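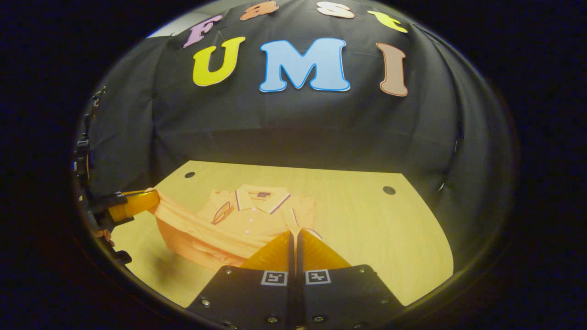
Polo shirts: how do you fold one so the collar survives?

Search all topics Enter keywords

Help Desk > Household > Laundry and Clothing > Folding

Posted by Kári Ragnarsson

I can fold a T-shirt. I want that on the record. I can fold a T-shirt well enough that my mother has remarked on it, and she doesn't hand those out.

Polo shirts are another matter. I have a peach one with a navy and white striped edge on the collar and the same stripe on the sleeve cuffs, and I lay it out face up on the table, collar away from me, like a civilized person. Then I take hold of the left side to bring it over and the whole thing rises up into a lump. The right side lies there being perfectly good. The left looks like something is asleep under it. If I tug the lump flat, the placket goes crooked and the buttons wander off toward the armpit.

Suppose I do get both sides in. The collar then spends a week in the drawer and comes out with one wing bent backward. I've tried it popped up, folded down, and once with a piece of cardboard under it, which slid out.

I don't own an iron and would like to keep it that way. The shirt is cotton, I think. The label washed blank some time ago. What am I doing wrong?

Signe Þórarinsdóttir

You're grabbing it by the edge. Everybody does with polos, and the knit stretches and bunches up between your hand and the middle of the shirt.

Do it face down. Button the shirt first, all the way up, including the top one you never use. Fold the collar down along its own crease and run your thumb along the stripe. Now turn the shirt over on the table and smooth it from the center out to the sides with your flat hands.

Pinch in two places on the same side, once at the shoulder, halfway between the collar and the sleeve seam, and once at the hem straight below that. Lift both together and lay the side over toward the middle. The sleeve comes along for the ride, so fold it back on itself until it points down the shirt. Same again on the other side. Then bring the hem up to just short of the collar, or in thirds if your drawer is shallow, and flip the thing over.

The buttons stay put when they're done up. With them open, the two halves of the placket each have their own plans.

As for the collar, I'd blame the drawer. Stack polos with the collars at alternating ends, so you don't get a tower at the back that leans over and crushes the one underneath. I managed the stockroom at a shop called Trokier for several years and we kept 285 polos on open shelves that way -- no cardboard, no iron, very few bent wings.

If one is already bent, dampen it with your fingers, press it flat on the table, and leave it alone until it dries. The leaving alone is the hard part.

memside_771

just hang it up

Kári Ragnarsson

Tried Signe's way with the buttons done up and got a rectangle on the second go. A slightly smug rectangle. The first go was a trapezoid, but I had skipped the smoothing.

To the hanger person: my closet is 168 centimeters of rail shared with someone who owns coats.

Signe Þórarinsdóttir

Trapezoid means your two pinches weren't lined up. Check the hem hand, it's usually the hem hand.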